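December
Chia-jung Man, Ching-wen Kan

4. Lag putting on unfamiliar greens

Data first. 44 club players, all with a current handicap, none had played Flamham before. Each played one round there and one at Dreltine, which most of them knew well. We logged every first putt from the fringe or closer, 1,625 in total after dropping the ones where the marker forgot to write down the start distance. Short putts (inside six feet) are left out of this section, see section 5.

Main result is simple. Players left the ball short at Flamham and the miss grew with distance. Past 40 feet it grew fast. At Dreltine the same players missed long and short in close to equal shares. Green speed was matched as well as we could manage, measured before the first group and again at lunch, so speed alone is a poor explanation.
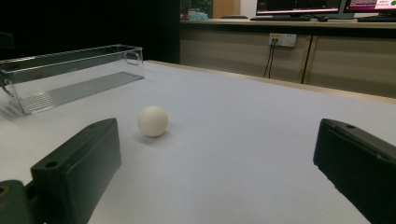 Reading distance is the likelier culprit. Kao's earlier work on practice greens argued that players judge length from what lies between ball and hole: mower lines, old pitch marks, a change of color where the ground tips. Take that away and the guess gets worse. A small white ball on a pale tabletop (Fig. 1) is close to the limit case, a faint soft shadow and no grass to read. The Flamham greens are not that bare of course, but they are big, evenly cut, and several players wrote "nothing to look at" on there cards. Dreltine has ridges everywhere.

Pacing off the putt helped. Players who walked the full line before hitting left fewer putts badly short, at both courses. Effect was larger at Flamham. We did not ask anyone to pace, so this is self-selected, and better players pace more. Handicap was added to the model and the effect shrank but stayed.
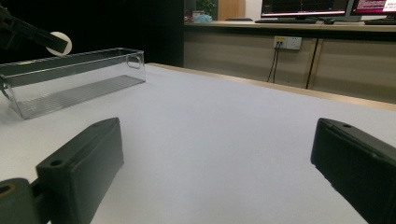

Uphill and downhill were coded by the marker, by eye. Not ideal. Two markers disagreed on 11 of the holes we double-coded and for those we used the Rundetti green map instead. Rerunning without those holes changes nothing that matters. Sidehill putts went in with whichever slope was steeper over the last third.

Wind ignored. It was light both rounds. Grip style and putter length were recoreded but too few players used long putters to say anything, so both are left for the follow-up at Dreltine.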